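Living alone at 52: "I eat tea at four if I want to"

She asks me not to use her name. Not shy, she says, just has a mother who reads the internet. So no name. Fifty-two, never married, works in the office at Harries, the flooring people, and has lived by herself in the same one-bedroom flat for 13 years.

We met in the cafe under her building. She was early, I was late. She'd already ordered.

"I like getting there first," she said. "You choose the chair. Small thing, but when you live on your own you get used to choosing the chair."

I wanted to talk about money to start with, as that's what readers write in about. Is it dearer, being single? She laughed at that. Of course it is. The heating costs the same whether there's one of you or four. She put a new boiler in last February and paid for it by herself, £1571, and sat on the stairs afterwards feeling a bit sick.

"Then I had a bath. Hot one. I thought, well, that's mine, every drop of that."

Holidays are the other one. She went to Allovia for a week, her first trip alone, and the hotel wanted an extra £600 for the room. For the empty half of the bed, as she puts it. She paid it. Would she again? Long pause. "Probably. I slept in the middle."

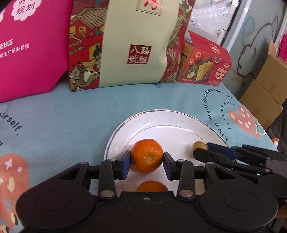
Mandarins on a blue tablecloth.

Food came up next. She doesn't cook much in the week and won't be told off for it. Toast, eggs, soup from the Parka shop on the corner. Sometimes tea at four in the afternoon and nothing after. Her sister thinks this is sad and says so at every family do.

"She's got three kids and a husband who wont eat onions. I don't say anything about that, do I."

What about when she's ill? That got a straighter answer. She had flu badly a few years back and it was grim, two days without speaking to anyone. Since then she and the woman downstairs have swapped keys, and text each other in the mornings. Just a word. If there's no word by ten, someone knocks.

And dating? She tried Somard, the app, for a couple of months. Met one nice man, one very dull one. Deleted it on the bus home. Not ruling anything out, she says, but she isnt sitting by the window either.

I asked what she'd tell someone who was newly on their own and hating it. She said get a decent lamp, and learn where the stopcock is. Then she looked at her phone, said she had a film to catch, and paid for both our coffees before I'd found my purse.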